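Caring for Marble Counters: Cleaning, Sealing and Stain Removal

Home > Kitchen > Surfaces
Last updated in February

Marble is mostly calcium carbonate. Acids dissolve it, and its pores take in oil and water. Damage falls into two groups, and the treatment depends on which one you have.

Etching is a change in the surface itself. Lemon juice, vinegar, wine and tomato eat into the polish and leave a dull spot, often lighter than the stone next to it. A sealer does not prevent it.

Staining is color below the surface. Cooking oil, coffee and rust are the usual causes. A stain is darker than the stone next to it. A sealer slows it down and gives you time to wipe.

Daily cleaning

Use warm water with a few drops of plain dish soap. Wipe with a soft cloth, rinse with a second cloth and clean water, then dry. Soap left to dry builds up as a gray film that is easily mistaken for wear. Do not use vinegar, bathroom descaler, scouring powder or the green side of a sponge. Check the label on any spray sold for "stone"; some are made for granite and are too acidic.

Water drop test

Put a teaspoon of water on a clean, dry part of the counter. Cover it with a glass and leave it for 25 minutes. Wipe it off and look at the stone from a low angle. A dark patch means water has gone in and the counter needs sealing. Repeat near the sink and near the stove, where sealer wears first.

Sealing

1. Clean the counter and let it dry overnight.
2. Mask the edge of the sink and any bare wood.
3. Apply a penetrating sealer with a lint-free cloth, one arm's length at a time.
4. Wait for the time given on the can.
5. Buff off everything left on the surface. Sealer that dries on top turns hazy and has to be removed with more sealer and a white pad.
6. Apply a second coat if the water drop test still shows a dark patch.

Keep the counter dry until the sealer has cured.

Oil stains

Mix baking soda and water to the thickness of peanut butter. Spread it over the stain and slightly past its edge. Tape plastic wrap over it and leave it for a day, then take off the wrap and let the paste dry completely. Lift it with a plastic scraper. Old stains may need 2 or more rounds.
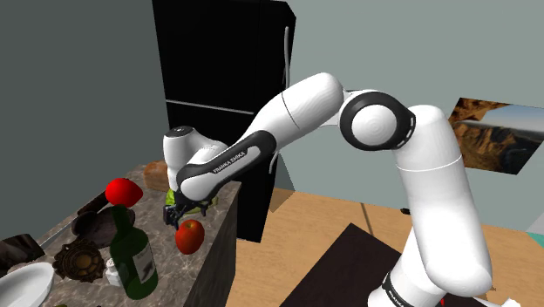 Produce is a minor source of trouble. Leafy greens are harmless apart from the water they carry, but cut citrus and tomatoes should stay on a board with a rim. Put a tray under oil bottles.

Light etching

On a polished counter, use marble polishing powder and a damp felt pad. Work in small circles, keep the powder wet, and stop when the shine matches. On a honed counter, wet sanding paper of the grit used for the original finish gives a better match. Test under the toaster first.

Deep etching, chips and open seams are work for a stone shop.

Page maintained by Dinesh Bhatia. See also: Grout, Butcher Block, Stainless Sinks.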